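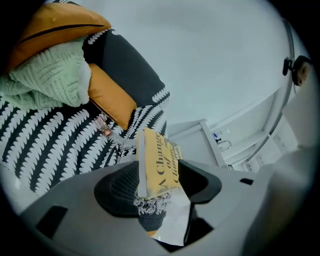 The Anmont winter lights are going up again in December, and once again the big piece over Arnaud Square will hang from masts that stand on the pavement with no foundations. The festival office calls the new setup "weather ready." I have read the brochure twice and I still don't know what that means. A yellow paperback with A Change of Climate down its spine would make a decent cover for the brochure, and I suspect it would tell me as much about wind. What the office has published so far is two renderings, a paragraph on atmosphere, and a promise that the canopy can stay up in "typical seasonal conditions."

For those who missed last month's issue, the piece is by Inès Picard, whose work I like. It is a net of thin strips strung between four masts, and it is supposed to ripple over people's heads while the lights change. The masts are supplied by Burnix. They stand on stacks of a modular ballast block called Briketti, which slots together and gets trucked in on pallets. The older masts were bolted to concrete cubes, which were ugly and took two nights to crane in. Everyone was glad to see the back of them, including me. I had my bike parked behind one for most of a winter.

My trouble is with the claim that the new bases do the same job with less weight. Less weight is less weight. A net full of wind pulls sideways at the top of a mast, and the taller the mast, the harder it tries to tip the base over. You can fight that with mass, with a wider footprint, or with a cable going back to something solid. Burnix says the footprint is wider, and the drawings show it is, on two sides. On the other two the base is squeezed in to leave room for the tram stop and the bakery terrace. I asked at the open evening which direction was used for the calculation. I was told it had been "looked at globally."

Then there is the net itself. The word I keep hearing is porous. The strips let the air through, so the load is small. Fine, on a dry evening. But wet strips cling together and iced strips cling together more, and a net that was mostly holes starts to behave like a sheet. Anmont gets freezing drizzle every winter. I would like to see one line in one document saying what was assumed about that. It could be a perfectly good line! I'm prepared to be told that the strips shed water, that somebody hung a sample outdoors for a season, and that I should go home. So far I've been told that the material is "proven."

The plan does include a wind limit. The canopy comes down if gusts are forecast above 80 kilometers an hour, and the square is closed at 100. I asked who takes it down, and how long it takes. The answer to the first was "the duty crew." The answer to the second was that it depends. A duty crew of eight is listed in the staffing sheet, but the same eight are down to cover the stage on the riverbank and the inflatable whale outside the library, and I don't suppose the wind will take those in turn. If lowering the net needs a lift truck at each mast, then somebody has to get a lift truck through a crowd on a Friday night. The winches shown in the first drawings would have solved this. They are missing from the second set and I have not found out why. Cost, I assume.

And where is the wind being measured? The forecast comes from the airfield, which is flat and several miles out. Arnaud Square has the tall bank building on one corner and a street that works like a funnel. Anyone who has carried an umbrella past that corner knows the airfield reading is no use there. A small wind gauge on top of one mast costs very little compared with a projector. The budget has projectors.

I should say what would change my mind, as I've been accused of disliking anything that hangs. I'd want to see the calculation summary, with the wind direction and the wet or iced case stated. I'd want the lowering time from a real rehearsal, done in the dark, in gloves. And I'd want a gauge on the mast, with the reading going to a person who is allowed to close the square without phoning anyone first. If those three turn up before the opening, I will stand under the net with everybody else and say so here.

The festival office says the method statement will be available to view "in due course." The Briketti pallets are due at the depot next Friday. Members who want to come along to the public site walk should meet at the tram side of the square at 8 in the morning. Wear something warm, and if you have questions about the bases, please put them in writing beforehand, as spoken ones tend to get lost.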